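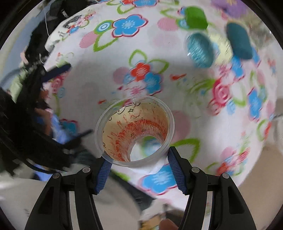 Clesel, julio

Atril de altar y ambón plegable Veltano

El Veltano es un atril de dos usos pensado para parroquias, capillas y comunidades que no disponen de un ambón fijo o que celebran en más de un lugar. Con la columna recogida se apoya sobre la mesa del altar y sostiene el misal. Con la columna extendida se coloca en el suelo y sirve para las lecturas, la predicación o los avisos.

Lo fabrica el taller Voststead en madera de haya maciza, con herrajes de latón. La bandeja mide 460 mm de ancho y admite un leccionario grande abierto o una Biblia de estudio. El reborde inferior tiene 32 mm de alto y va forrado de fieltro por dentro, de modo que las tapas no se marcan con el uso.

Inclinación y altura

La bandeja se inclina en cuatro posiciones mediante un trinquete situado en la parte trasera. La posición más baja es la habitual para el misal; las dos centrales son cómodas para leer de pie. La más alta se usa poco, salvo cuando el lector está sentado.

La columna es telescópica y se fija con un pomo de rosca. Para cambiar la altura hay que aflojar el pomo, sujetar la bandeja con la otra mano y volver a apretar. No conviene hacerlo con el libro puesto. El pomo es grande y se maneja bien con guantes, algo que agradecen quienes celebran en ermitas sin calefacción.

Base y transporte

La base es de tres patas plegables con tacos de goma. En suelos irregulares – losas antiguas, tierra apisonada, césped – la pata trasera se regula girando el taco. Plegado, el atril cabe en su funda de lona, que lleva asa y un bolsillo exterior para el paño. La funda viene incluida en el precio.

Acabados

Se ofrece en haya natural al aceite, en nogal teñido y en blanco mate. El acabado al aceite se puede retocar en casa. Los otros dos llevan barniz al agua y se limpian con un paño apenas humedecido, sin productos con amoníaco. Las gotas de cera se retiran en frío con una espátula de plástico.

Bajo pedido se talla en el frontal una cruz sencilla, un crismón o las letras alfa y omega. No hacemos escudos ni textos largos en esta pieza, porque el frontal es estrecho y la talla queda apretada. Para esos encargos recomendamos el modelo Adams, de frontal más ancho y columna fija.

Precio y plazos

Atril Veltano, haya natural: 211 euros
Atril Veltano, nogal o blanco: 230 euros
Talla frontal: según dibujo, se presupuesta aparte

Los precios incluyen impuestos. El envío se calcula al hacer el pedido y depende del destino. Las piezas sin talla salen del taller en una semana; las talladas tardan entre tres y cuatro. Antes de Cuaresma y de Adviento los plazos se alargan, así que es mejor pedir con tiempo.

Recambios

Se venden por separado los tacos de goma, el pomo, el fieltro adhesivo del reborde y la funda. El trinquete no se suministra suelto: si falla, se envía la bandeja al taller y se devuelve reparada. La garantía cubre tres años la estructura y los herrajes. No cubre golpes ni el desgaste normal del fieltro.

Los pedidos se hacen desde el formulario de esta tienda. Indique el acabado y, si quiere talla, adjunte el dibujo.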